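Wornunton Rural Homes Programme
Interim progress report to the Ernell Fund
Reporting period ending 01/07/2023

Purpose of this report

The programme offers low-cost electrical safety checks and minor repairs to older households in Wornunton and the surrounding villages. This report sets out progress against the agreed targets, spending to date and matters on which we ask for the Fund's guidance.

Progress against targets

The grant agreement set a target of 48 home visits for the period. We completed 36. The shortfall arose in February, when the Marinho road was closed and visits in the upper villages had to be put back. These have been rebooked for the coming quarter. Most of the faults recorded were worn sockets, missing covers and outdoor fittings with poor protection from rain. Urgent faults were made safe on the day of the visit.

Training continued alongside the visits. Trainees must complete the workshop units on enclosures, cable entry and safe isolation before they may attend a household.

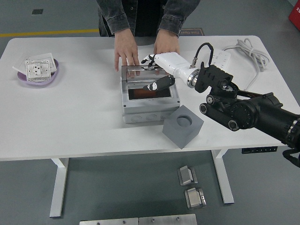

Junction box with a clear hinged lid, on a workshop table.

Information for residents

We printed 1000 copies of the home safety leaflet, of which 800 have been given out through surgeries, libraries and the Marinho day centre. Residents asked for larger type and a clearer list of telephone numbers. Both changes will be made before the next printing.

Spending

Spending is within budget. Travel costs were lower than planned owing to the delayed visits, and we request permission to carry the balance forward. Mivisen has agreed to hold its prices for fittings until the end of the grant year.

Next period

We will complete the outstanding visits first and then open the waiting list to tenants of private landlords. The Fund is asked to confirm whether shared stairways and outbuildings fall within the terms of the grant.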